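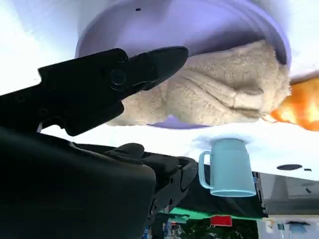 Wrist camera policy drops to 50 percent when the bowl moves. Is that a data problem?

Posted by georgiou_lab2

I'm trying to reproduce the towel-in-bowl result from the Brelier write-up. The task is to grasp a bunched towel lying in a bowl and lift it clear, with other household items left on the table as distractors. We collected 190 demonstrations by teleoperation and trained with wrist images and joint positions only, no overhead view.

With the bowl where it was in training, success is fine. Shift it a hand's width and we get 50 percent. Most failures look the same: the finger stops short of the towel and closes on air, or it catches the rim. Our wrist images are stored upside down because of how the mount sits. Does that matter? And is it worth adding an overhead camera, or should I collect more first?

brudum_user – Aug 12, 2025

The flipped image doesn't matter as long as it is flipped the same way in training and at run time. Check that first. We lost most of February to a loader that rotated frames for training and left them alone on the robot. If you use pretrained image weights, turn the frames upright in both places and compare. For us it made a small difference.

Then look at where the bowl was in your demos. If it was always within a few centimeters of one spot, the policy can get by on joint positions and barely use the camera. We dropped the joint input on a random half of the batches and went from 23 successes to 64 over the same set of shifted starts. No new data. I would try that before buying anything.

tmk

just add the overhead cam, everyone does

Bakis

I disagree with the reply above, at least for a first step. A second camera makes it hard to compare with a wrist-only result.

On the closing short part: soft cloth gives you a poor depth cue from that close, and a pale towel under strong light is worse. Lower the exposure until you can see folds in the cloth. Also vary the bowl position between demos – every one, even if it slows you down – and record some where the operator starts too high and corrects. Those recoveries helped us more than extra clean runs.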